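Inora Project, Midstead Laboratory
Bench notebook, kitchen station
Entry for February, second session block
Kept by: Jarrah Halliday

Start 9:10 a.m. Both follower arms homed without fault. Leader arms checked against the followers at the three reference poses on the card. The left leader still shows a small offset at the wrist when the elbow is fully folded. It was present in the last block and has been entered on the open items list again.

Purpose of the block: demonstrations by remote control of the bag task. The operator drives both arms from the leader station. One arm holds a handle of a plastic shopping bag and keeps the mouth open; the other reaches in, takes out a fruit and places it in the green basket. The policy trained on the earlier set closed on bag film too often when the handle went slack. The present block is meant to supply demonstrations in which the handle is kept under tension from the first contact until the gripper has left the bag.

Conditions. Counter wiped down before the start. Ceiling lights on, window blind down, as in the Van Rooij protocol. Wrist camera exposure fixed at the value used last block. The bag is to be replaced when the film tears at the handle or when the operator judges that it no longer stands up by itself. Fruit is to be put into the bag by hand by the second person, without arranging it.

Instruction to operators, as read out at the start of the block:

Take the handle first and raise it until it is taut, then stop. Do not continue to raise it during the reach. Bring the second gripper in over the mouth with the fingers open, and lower it until a fruit stands between the fingertips in the wrist view. Close slowly. If film is caught, open, back out and begin the reach again within the same episode. Do not discard the episode for this reason; corrections are wanted. Discard only if the bag falls over or the handle is dropped.
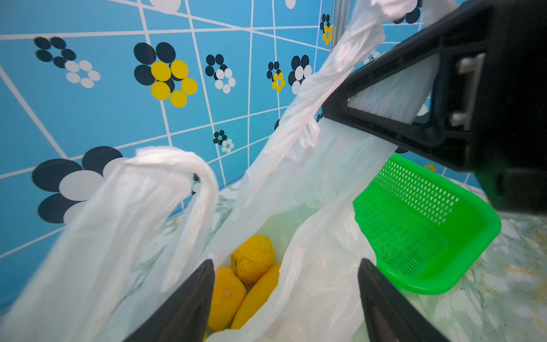 The first operator found the speed scaling too high for the final part of the reach. It was reduced by one step at 9:40 and left there for the remainder of the block. Episodes recorded before the change are marked in the log and should be kept apart until it has been checked whether the two groups can be mixed. My own view is that they can, provided the gripper closing times are similar, but I have not compared them.

The operators differ in how they use the wrist view. One watches the wrist view alone once the gripper is over the bag. The other keeps looking up at the counter and back to the screen, and her episodes are longer as a result, with short pauses over the mouth of the bag. The pauses are clearly visible in the joint traces. Flesau has asked in the past that pauses of this kind be trimmed before training. I would prefer that the raw episodes be stored untouched and the trimming done in a copy.

Elongated fruit remains harder than round fruit. A round one settles between the fingertips with little care. A long one has to be approached across its short side, and when it lies against the wall of the bag the wrist must be turned well over before the fingers can go down on either side of it. Two of the discarded episodes came from this turn: the forearm touched the raised handle and pulled the bag over. An approach from the far side, with the wrist turned before it enters the mouth, gave no such contact in the attempts we made. I have added it to the instruction sheet as the preferred approach, to be confirmed next block.

Hand guiding was also tried for a short time at 11:00, with the follower arms set to gravity compensation and the operator moving them directly. Results were poor for this task. It takes both of a person's hands to guide one arm with any precision, so the holding arm had to be left at a fixed pose, and the operator's sleeve passed repeatedly in front of the camera. The recordings have been kept under a separate name and are not to be counted with the rest. Hand guiding may still be of use for teaching the handle grasp by itself, where only one arm moves.

Count at close of block: 56 episodes accepted, 6 discarded. Target for the full set is 1000. At the present rate the bag task will not be complete by the date given in the plan, and I have informed the Midstead office accordingly.

Open items:

Left leader wrist offset. Recalibrate before the next block.
Handle slipping in the holding gripper during long episodes. Try the ribbed finger pads.
Confirm with Van Rooij whether episodes with more than 3 corrections should carry a separate label.
Timestamps of the two arms drift apart slightly in the longest episodes. Check the logging machine before blaming the arms.
Instruction sheet to be reprinted with the far-side approach included.

Arms parked and powered down at 12:20 p.m. Data copied to the shared drive and the copy verified. Notebook passed to the afternoon group.

J. Halliday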